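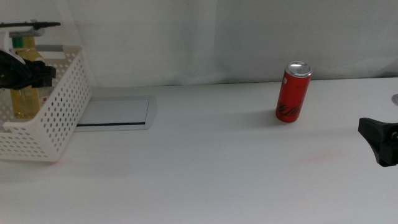 Review: Bolemell Watercolor Pencils, Set of 32

14 Feb 2018

I bought these in June to replace a student set that had worn down to stubs, and I've used them on most of my cards since then. The set has 32 colors in a flat tin with two trays.

Color range

Plenty of greens and blues, not so many pinks. If you color a lot of floral images you will be mixing. I lay down the pale rose first and go over the petal edges with the plum, and that gets me a decent shadow. The yellows are strong. The two browns look the same to me once they have water on them.

Blending

I tested them on Wundness cold press and on plain Omerstead cardstock. On the watercolor paper the pencil lines dissolve almost completely with a damp brush. On the cardstock they don't, and the surface starts to pill after the second pass. Stamp in a waterproof ink and heat set it before you color - I lost a whole batch of thank you cards by skipping that.

Sharpening

My main complaint. The cores are soft and three of mine broke inside the barrel, the dark green more than once. A hand sharpener with a new blade works better than my electric one. Elba Figueroa from my stamp group uses a craft knife on hers and has had less breakage, but I don't have the patience.

Price

I paid $30 with a coupon. The Zúñiga pencils I tried at a class are smoother and have more pinks, but you pay a lot more for them.

Would I buy them again? For cards, yes. For larger paintings I'd save up for the other brand. I would also like to see the dark green sold singly, as I'm nearly out of it.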